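Chapitre 7
Lire une offre de pince portative

À la fin de ce chapitre, vous devriez pouvoir ouvrir la brochure d'un fournisseur, en retirer les adjectifs et voir ce qu'il reste. Il reste en général un poids, un prix et une licence logicielle. C'est un début.

7.1 Ce que l'on achète

Les six premiers chapitres traitaient de robots que l'on fixe au sol. Celui-ci porte sur des outils que l'on tient à la main et qui enregistrent des gestes pour qu'un bras, plus tard, les reproduise. Le marché est jeune, donc bruyant. Nous suivrons d'un bout à l'autre l'offre d'un seul fournisseur, Stesance, dont le kit Puven a le mérite d'être vendu avec un devis lisible, qualité plus rare que la précision au dixième de millimètre.

Le kit Puven de base coûte 2 624 euros hors taxes. Il comprend la pince, une mallette, un chargeur et un abonnement d'un an à Zistau, le service qui reçoit les enregistrements, les trie et les rend sous une forme exploitable. La deuxième année de Zistau est facturée 1 022 euros. Le lecteur attentif aura noté que cette somme figure en page 4 du devis, dans un corps typographique que l'on réserve d'ordinaire aux effets indésirables des sirops.

La pince pèse 571 grammes. Sur une balance, ce n'est rien. Au bout d'un avant-bras, en fin d'après-midi, c'est un argument syndical. La fiche technique parle d'une « ergonomie pensée pour l'opérateur » – formule qui ne s'accompagne d'aucune durée d'utilisation, et que nous vous demanderons de traduire en minutes dans l'exercice 7.3.

7.2 Le coût du geste

Une erreur fréquente consiste à diviser le prix du kit par le nombre de gestes enregistrés. Le résultat est flatteur et faux. Il manque le temps de l'opérateur, celui de la personne qui remet les objets en place entre deux prises, et les enregistrements que Zistau rejette. Srithong, le distributeur, propose une formation d'une demi-journée censée faire baisser ce taux de rejet. Elle porte surtout sur la manière de tenir la pince, et l'on y apprend que presque tout le monde va trop vite.

Il manque enfin le lieu. Les brochures supposent un plan de travail dégagé et du silence. Les acheteurs disposent plutôt d'une grande salle partagée, où l'on travaille sur un coin de table pendant que d'autres, plus loin, s'affairent avec leur propre matériel.
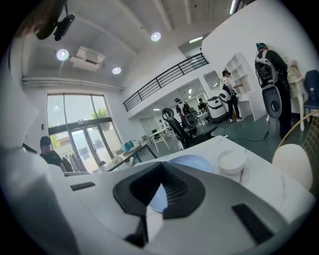

Faut-il acheter le kit ou le louer ?
Tout dépend de la durée du projet : Srithong loue le Puven au mois, abonnement Zistau compris, et la location reste préférable tant que l'on ignore si les données serviront une seconde année.

7.3 Les questions à poser avant de signer

À qui appartiennent les enregistrements une fois déposés chez Zistau ? Sous quel format sont-ils restitués si l'abonnement s'arrête ? Qui paie le retour d'une pince en panne ? Stesance répond par écrit aux deux premières. Pour la troisième, le service commercial renvoie aux conditions générales, qui renvoient au service commercial.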